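The old Dell gets its turn

I have a soft spot for big, heavy office computers. Not the slim things that look like a biscuit tin, but the proper towers that used to live under a desk and warm your ankles all winter. So when Khalaf, the repair and resale place on the Sallby road, said I could come and spend a day at the benches learning how they bring one back to life, I was in the car before I'd finished reading the message.

I should say now that I'm no engineer. I've put in memory a couple of times and once changed a hard drive with a butter knife (don't). The one job I'd always left alone was the processor. It's the dear bit, it's the bit with the reputation, and every guide I've ever read on the subject starts with a paragraph of dread.

Khalaf gets most of its towers from offices that are clearing out. The latest lot came from Bonholm, 36 machines on two pallets, and by the time I turned up 35 had been looked over and given a sticker. Green goes to be sold, yellow needs parts, red gets stripped. I had great fun wandering along the shelf reading the stickers, like somebody at a plant sale. Yellow is the interesting colour. A yellow machine is nearly always one decent part away from being useful again, and quite often that part is sitting inside a red one three feet along.

Before any of that, though, comes the chip itself. I'd expected it to be rolling about in a bag, because that's how mine have always been kept. At Khalaf a processor waits its turn in a proper holder, and I've since become a bit evangelical about this. You want it somewhere it can't slide, and where you can get at it by the edges without chasing it round the bench with a fingertip.

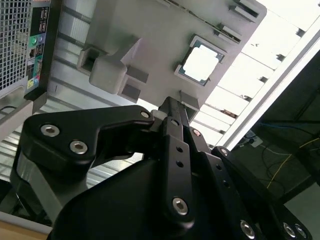 A processor in its grey plastic holder, with the tower close by.

The holder matters more than I'd have guessed. A processor is such a small thing to have all that fuss made over it - you could lose one under a teacup - and it has one side you really mustn't paw at. Edges only, every time. I was told this so often before lunch that I started picking up my sandwich the same way.

Then there's the case. Lay it down on its side, take the panel off, and have a good look before you touch a thing. I love this part. An office tower is like somebody's loft, with years of dust settled on all the flat bits and one cable that seems to go nowhere at all. The one I was given to practise on had a dead fan, a missing drive and a paper clip in the bottom, which I've kept.

Cooler off next. On my practice machine it took four screws and a gentle twist, and then there was the old grey paste to clean away, which took far longer than I'd like to admit. I used up a whole stack of wipes. Once it's clear you can lift the little lever, swing the metal frame up and see the socket underneath, and I do recommend taking a moment over it. It's the prettiest thing in the whole machine! All those tiny gold pins in their neat grid, and you could wreck the lot with a shirt cuff. 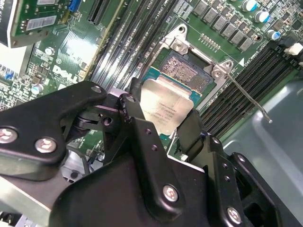 The Intel chip at an angle over the open socket, gold pins beneath and memory slots to either side.

What surprised me is how little strength comes into it. I'm a shover by nature. I shove drawers, I shove suitcases, I once shoved a USB plug in upside down and it went. With this sort of socket you line the chip up by its notches, lower it flat and let go. That's your lot. If it doesn't sit level, pick it up again and have another look, and leave your thumbs out of it. The lever does the pressing afterwards, and it takes a firmer push than you'd think, with a creak that made me shut both eyes the first time.

My first go took 19 minutes. My second took eight, and I was so pleased with myself that I forgot to plug the fan back in and had to be sent round again.

The people who know what they're doing seem to spend most of their time looking. They check the socket from one side, then from the other, then with a torch. They look at the memory slots and the power leads while they're in there. I'd have dived straight in. It's a slower way of working than I'm used to and I found it very restful, a bit like doing the edges of a jigsaw.

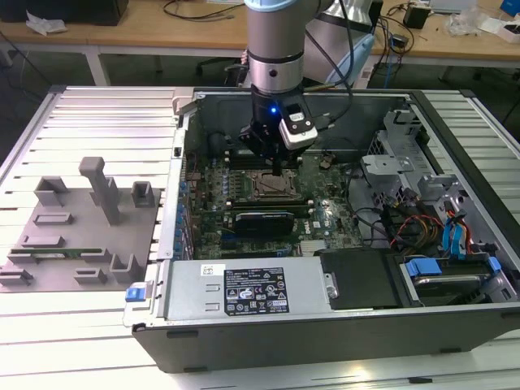 Side panel off and socket open, with the silver power supply along the bottom and the drive cage on the right.

I like how much room there is in these big cases, too. You can get a whole hand in. The drive cage comes away on most of them without swearing, the coloured tabs show you where to press, and you can follow a power lead from one end to the other without needing a map. Try that in a laptop.

If you fancy a go yourself, start with a tower you don't mind losing. Wear something with short sleeves, work on a table with nothing fluffy on it, and put your screws in an egg cup. Khalaf uses little lidded trays from Plidico, which are lovely and stack beautifully, but my egg cup has done me fine so far.

I came home with a yellow-sticker machine on the back seat, belted in. It's missing its memory and it makes a noise like a wasp in a jar, but the board is good. There's another bench day in September, and I've already put my name down for it.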